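REL 1673: Reading the Parables
Handout for Session 4
Tutor: So-yul Seol
Revised 26 Jun 2025

Housekeeping first. Essays are due in August. The second-hand copies of the Kwon commentary at the Drotano bookshop are the old edition, with different page numbers and a cheerful attitude to footnotes. Buy one if you like, but cite by chapter and verse so I can find what you're talking about.

Where we left off

Last session we spent most of our time on the sower, and on whether a farmer who flings seed onto a footpath deserves to be called a farmer. Several of you felt strongly about this. Hold on to that feeling. A good parable has something in it that a sensible person would object to, and the objection is usually the way in.

This week: the lost sheep and the lost coin

Set reading: Luke 15:1-10, and Matthew 18:10-14 for comparison. Please read both before class. They take less time than finding a park at the Ploltdale campus.

1. The audience

Luke tells us who is listening. Tax collectors and sinners have come near, and the Pharisees and scribes are grumbling that Jesus welcomes such people and eats with them. Everything that follows is a reply to a complaint about dinner guests.

Matthew has the same sheep in a different paddock. There the story is told to the disciples, and the animal has gone astray, so the weight falls on how a community treats its "little ones". Luke's sheep is lost and the talk is of repentance. Do not blend the two in your essays. I have marked a good many blended sheep.

2. The arithmetic

A man has 100 sheep and loses one. He leaves the rest "in the wilderness" (Luke) or "on the mountains" (Matthew) and goes looking. "Which one of you would not do this?" asks Jesus, as if the answer were plain. Anyone who has worked with sheep may want to put up a hand at this point.

Commentators have tried to help by supplying an assistant shepherd, a handy cave or a well-built fold. The text supplies none of these. You may decide the first hearers would have assumed them, and that is a fair argument, but you do have to make it. You can't just slip a cave in and hope I'm tired. 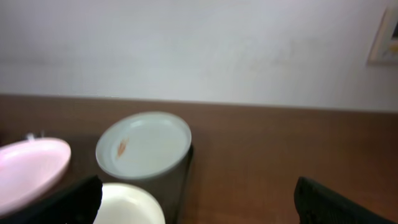
3. The woman and her lamp

The second story is shorter and gets less attention in stained glass. A woman has ten silver coins, each a drachma, commonly taken as a day's wage for a labourer. She loses one, lights a lamp, sweeps the house and searches carefully until she finds it. Then she calls in her friends and neighbours to celebrate.

Points to note:
- The searcher in this story stands in the same place as the shepherd. If you are happy to say the shepherd is a picture of God, ask yourself what you are going to say about the woman. Some older preachers got very busy with the broom in order to avoid the question.
- A coin can't repent. Neither, as far as we know, can a sheep. Yet both stories end with joy over "one sinner who repents". What is the word "repent" doing there?
- The party may well have cost more than the coin. Luke doesn't say. Xóchitl Tlapale raised this in last year's group and we lost the rest of the hour to it, so I am giving it five minutes this time.

4. The missing third

Luke 15 goes on to the two sons, and yes, I know you want to do the two sons. We do them next session. Read the first pair on their own terms before the big one rolls over the top of them.

For discussion

Who in Luke 15:1-2 would have heard these stories as good news, and who would have heard an insult? Could one person hear both?

Is the joy in verse 7 unfair to the ninety-nine? Try answering without using the word "just" as an adverb.

Written work

One page on either story, following a single verb through the passage. "Finds" and "rejoices" are both good. Pages go in the Diltent folder before class. Anything longer than a page will be read as far as the bottom of the page.

Tea is at the break. The session runs 60 minutes either side of it, and we start with verse 1.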